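What Goes in a Jewelry Box?
Halladari Young Readers > How Things Are Kept
Updated 2025-03-29

Many homes have a jewelry box. It might be kept in a drawer or on top of a cabinet, and it comes out when somebody is getting dressed up or when it is time to sort things out. A jewelry box doesn't have to be fancy. A plain black one works just as well as one with a mirror and a tiny key.

Jewelry can be made of stone, metal, glass, wood, shell, or something that grew inside an animal. Each of these needs to be kept in its own way. On this page you can read about four kinds: bangles, pearls, rings, and cords.

A bed is a good place to sort jewelry. It is wide and soft, and a ring that drops on it will not bounce under the furniture. Spread out a sheet first if the blanket is fluffy. 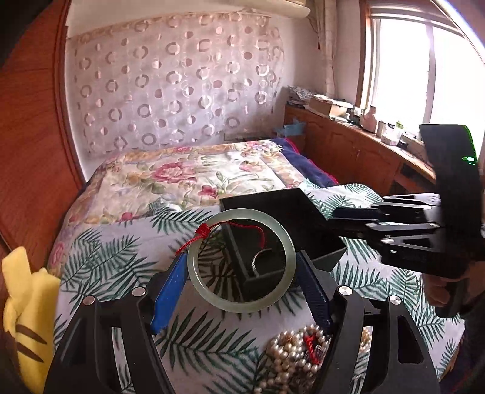
Start with the biggest pieces and leave the smallest for last. Small rings are easy to lose when there are long necklaces spread all over the place, so some people put the rings straight into the box and leave the necklaces outside until they are untangled.

What is a bangle?

A bangle is a stiff bracelet. It does not bend, and most bangles have no clasp, which is the little hook that opens and closes a bracelet. To put one on, you tuck your thumb in toward your palm, make your hand as narrow as you can, and slide the bangle over it. Soap or hand lotion helps.

Bangles come in sizes. The size is measured across the hole in the middle. If the hole is too small, the bangle will get stuck at your knuckles. If it is too big, it will fall off when you put your arm down.

What is jade?

Jade is a stone. People use the one word for two different stones, called jadeite and nephrite. They look a lot alike, and for a long time people thought they were the same thing. Both can be green. They can also be white, yellow, lavender, brown, gray, or nearly black.

Some jade lets light through, but you cannot see clearly through it the way you can through a window. The word for this is translucent. Wax paper is translucent too.

A jade bangle is usually cut from one piece of stone. A worker cuts a flat slab, drills a round piece out of it, and then drills a smaller round piece out of the middle of that. What is left is a ring. It is ground and polished until it is smooth all over. The middle piece is not thrown away. It can be made into a pendant or beads.

Jade is very tough, and it was once used to make ax blades. A thin bangle can still crack if it hits a tile floor. If you are allowed to hold one, hold it over something soft.

Why is there a red string on it?

You may see a red string or a tassel tied to a piece of jade. In China and in many Chinese families around the world, red is a color for good luck and happy days such as weddings and New Year. A shop may tie on a red thread before a bangle is sold. Some people take it off at home and some leave it on.

Where do pearls come from?

Pearls grow inside oysters and mussels. When something gets inside the shell and bothers the soft body of the animal, it covers the thing with thin layers of a shiny material called nacre (say NAY-ker). Layer goes over layer, and after a long time there is a pearl. Most pearls sold today come from farms in the sea or in lakes, where workers place a small bead or a bit of tissue in the shell and wait. The waiting can last 3 years or more.

A lot of pearl necklaces are not made with real pearls. They are glass or plastic beads with a shiny coat. There is nothing wrong with them. They are lighter on your neck and cost less.

Real pearls are soft compared with stones. A ring or a bangle can scratch them, so they should have a pouch or a corner to themselves. Perfume and hair spray make them dull. The rule is to put pearls on last and take them off first. Wipe them with a soft cloth before you put them away, and lay them flat. If they hang on a hook for months, the thread inside can stretch.
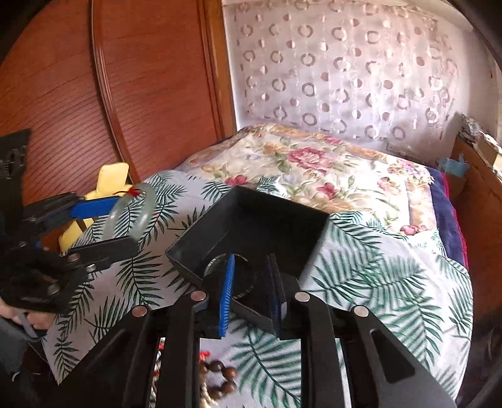
One reader from Rurkcombe wrote to say that her class had tried sorting a box of costume jewelry and that the necklaces took longer than everything else put together. They had 16 necklaces in one big knot. Her question was whether there is a trick to it, and whether you are supposed to pull.

Do not pull. Pulling makes the knot tighter. Lay the whole tangle on a flat cloth and open any clasps you can find. Then push the knot gently from the outside toward the middle, so that it gets looser and wider. Pick out one end and follow it back with your finger. When one necklace is free, move it well away from the others before you start on the next. For a thin metal chain, a grown-up can help with the tip of a pin.

Cords are different. A cord that has been wrapped in with beads often has small knots of its own that are meant to be there. Look closely before you undo anything.

Why does silver turn dark?

Silver reacts with a gas in the air that has sulfur in it. There is only a tiny amount, but over time it leaves a dark layer called tarnish. Tarnish is on the outside only. It can be rubbed off with a polishing cloth. Silver stays bright longer in a closed box or a small bag.

Try it: a box with places

You will need a shoe box lid, a strip of card, tape, and a soft cloth.

Cut the card and fold it to make 9 small squares inside the lid. Tape the corners. Lay the cloth over the top and press it down into each square. Put one ring or one pair of earrings in each. Keep bangles and pearls in separate boxes, or in two old socks if the socks are clean.

Words to know

Clasp: the part that opens and closes a necklace or bracelet.
Nacre: the shiny layers that make a pearl.
Tarnish: the dark layer that forms on silver.
Translucent: letting some light through.

Next page: Buttons and Where They Go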